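The Ballow Trial 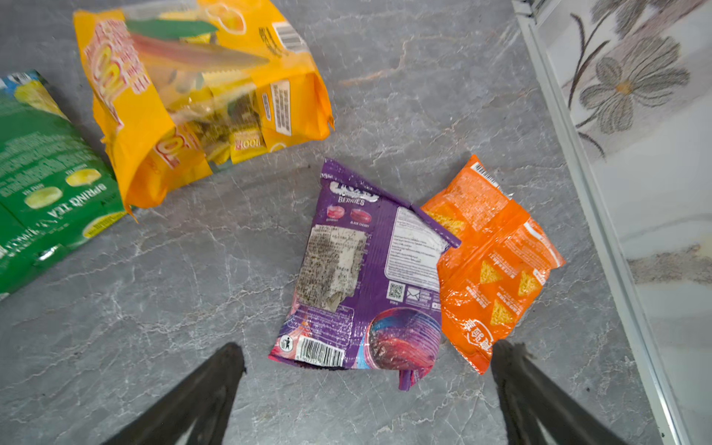
Gülizar Öztürkmen had asked, before the meeting was properly open, whether the Ballow service could be relied upon to tell one bag from another when the bags were creased, and whether the Institute would be charged for the occasions on which it could not.

The question was entered in the minutes. The Colitz Institute had kept minutes since 1881 and did not intend to leave a gap in them on account of a sorting arm.

The service was offered by Zimevent on a monthly lease. It consisted of one arm, one gripper with two fingers, a small camera at the wrist, and a software plan called Sani, which was billed separately. The arm was to pack the parcels of sweets and snacks that the Institute sent each September to its former residents. There were 1097 names on the list. In earlier years the packing had occupied the reading room until well into the evening, and the residents had complained of the rustling.

The trial was held on a Friday in the pantry, on the gray marble-patterned surface. The purple bag had been laid down crumpled, with its back showing, and the orange chip bag rested against it. The green carton marked SPRING TEA and the large bag of candy stood for the ordinary run of the parcel. The terms of the lease required that goods be presented "as found," and the Institute had observed the terms.

The fingers came down toward the purple bag and stopped.

"Is it thinking?" asked the Director.

The representative replied that the service was selecting a grasp. He added that Sani allowed up to 12 seconds for this, and that a faster plan was available.

Mrs. Öztürkmen did not look at the representative. She had packed the parcels herself for longer than the Director had held his office, and she had her own way with a creased bag, which was to take it by the flat of the seal and never by the corner. She had not mentioned this to anyone. It was not in the printed instructions, and Zimevent had not asked.

The gripper turned a little, opened, and took the bag by the seal.

It placed the bag in the parcel and returned for the orange one. Someone near the door began to clap and was not joined.

"Two hundred a month," said the Director, reading from the lease. "Without the faster plan."

"Who showed it that?" asked Mrs. Öztürkmen.

The representative consulted his papers. He stated that the service had been prepared on recordings of many hands, from many places, and that individual contributors were not listed.

She asked that this also be entered in the minutes. Then she moved her chair closer to the counter - the secretary recorded the time as a quarter past four - and watched until the parcel was full.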